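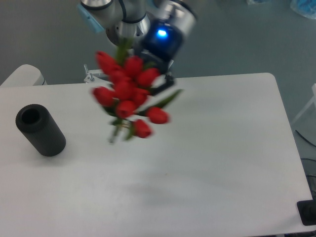 Cut Tulips: Water, Stems and Vase

Tulips are harder to keep straight than most cut flowers. The stems go on growing in the vase and bend toward the nearest window. The steps below are for a bunch bought in bud, with the petals still closed.

Cutting

Use a sharp knife or clean bypass shears. Household scissors tend to crush the stem. Take off 2 cm at a slant and strip any leaf that would sit below the waterline. Cut off the white part at the base if there is one; it takes up water poorly.

Straightening

Roll the bunch snugly in plain paper, with the paper reaching past the flower heads and the cut ends left bare. Stand the roll upright in cool water for two hours in a dark room. Limp stems usually firm up in that time. Badly kinked ones do not.

Water

Tulips do well in shallow water. For a straight vase of 1000 ml, 300 ml is enough to start with. Check the level each morning, as a fresh bunch drinks fast on the first day. Change the water every second day and trim the ends again when you do.

Flower food is optional. If you use it, follow the packet and do not double the dose. Coins, aspirin and sugar are not worth the trouble — sugar on its own feeds bacteria and clouds the water.

Placement

Keep the room at 18 °C or below if you can. Avoid radiators, the top of the refrigerator and the fruit bowl. Ripening fruit gives off ethylene, and that shortens vase life. Turn the vase a half turn daily to even out the lean.

Mixing with daffodils

Fresh-cut daffodils release a sap that harms tulips. Stand them alone in water overnight, throw that water out, and do not recut the stems before combining.

Cleaning the vase

Fill with warm water and a spoonful of baking soda, leave for an hour, then scrub with a bottle brush. For a narrow neck, use dry rice and a little dish soap and shake. Rinse twice.

Notes by Krešimir Georgiou. Updated in May: daffodil section added.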